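Brush rack

A brush rack, also called a brush hanger or brush stand, is a piece of desk furniture from which calligraphy brushes are hung by the loops at the ends of their handles, tips pointing down.

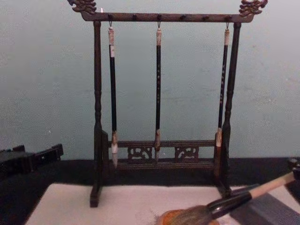

It belongs to the same household of objects as the ink stone, the water dropper and the paperweight, and it is usually the tallest of them, which may account for its tendency to give itself airs.

Form

The commonest pattern is that of a small gateway. Two posts stand on feet and carry a crossbar, with pegs or hooks set along it to take the brushes. A lower rail ties the posts together and stops the whole thing from leaning. On plain racks the lower rail is a single stick. On grander ones it is doubled and filled with openwork carving, a feature much admired by buyers and much cursed by anyone who has to get the dust out of it with a cotton bud.

The ends of the crossbar are where makers tend to let themselves go. Dragons are the traditional choice, though the standard of dragon varies. Dealers describe anything with a curl and a snout as a dragon, and the late catalogues of the Sindora workshop list as "dragon, small" a creature that two generations of collectors have taken for a seahorse.

Other patterns include the round rack, which turns on a central column, and the folding travel rack, which folds at moments of its own choosing.

Use

Brushes are rinsed in cool water, pressed gently on cloth or paper, shaped to a point with the fingers and hung up to dry. Hanging lets water run away from the handle. A brush left standing on its tip will dry bent, and one stood upright in a jar while wet may hold water at the root of the hair, where the glue is. Once dry, brushes can stay on the rack or be rolled in a mat.

The rack should be tall enough for the longest brush to hang clear of the desk. This is often discovered after purchase. Racks sold under the Rebelo name were notorious in this respect, and Jovita Ledesma's handbook for beginners recommends putting them on two dictionaries.

Pegs and hooks

Bare pegs are the older arrangement and take a loop of cord directly. Metal hooks are easier on stiff fingers but can work loose, and a rack of any age generally has one peg that was replaced by somebody with a different idea of brown. Fulgencio Palacios, who repaired racks for the Toketti shop, held that a wobbly peg should be wrapped with a single turn of paper and left alone. His customers preferred glue, and came back.

Collecting

Old racks are rarely signed, and dating them is mostly a matter of confidence. Muireann McGrath has argued that the turning of the posts is a safer guide than the carving, which was often bought in separately and fixed to whatever was ready. Kipchumba Owino disagrees, at length, in a reply longer than the original article.

Prices are modest by the standards of desk antiques. Up to 500 racks are thought to have left the Sendis works in its best year, few of them with the maker's paper label still attached.

See also

Brush rest
Brush pot
Ink stone
Paperweight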